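Live sound at small rock shows is too loud, and the meter is read in the wrong place. Most rooms measure at the desk. The people who paid stand closer.

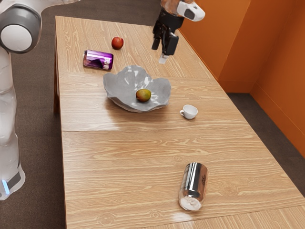 *Apple and purple can at the far end of the table.*

I heard Enotent play Brukum in October from two spots. At the desk the vocal sat on top of the guitars. At the front rail it was gone — the backline covered it, and the PA was pushed to compensate.

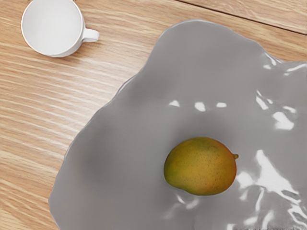
## Turn the amps down first

A room for 1,000 can absorb a loud stage. A club that holds 40 can't. Dagmar Kováčik mixed Radau in such a club with the guitar amps set at 2, and every word was clear.

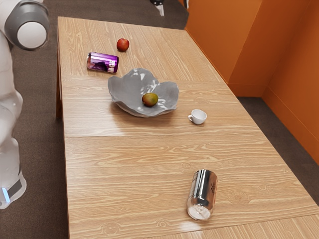 Bands object that a quiet amp feels wrong under the hands. I accept that. Tone does change with level, and a cabinet at 9 moves air in a way a monitor won't. But the surface of a thing can be convincing without the mass behind it, like the brown streaks and knot-like swirls on that tabletop. Audiences hear the mix.

Sýkora now publishes its stage level in the tech rider. Other bands should do the same, and venues should hold them to it at soundcheck.

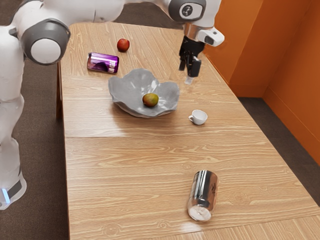 *Mango in a grey bowl, with the small white cup and both cans.*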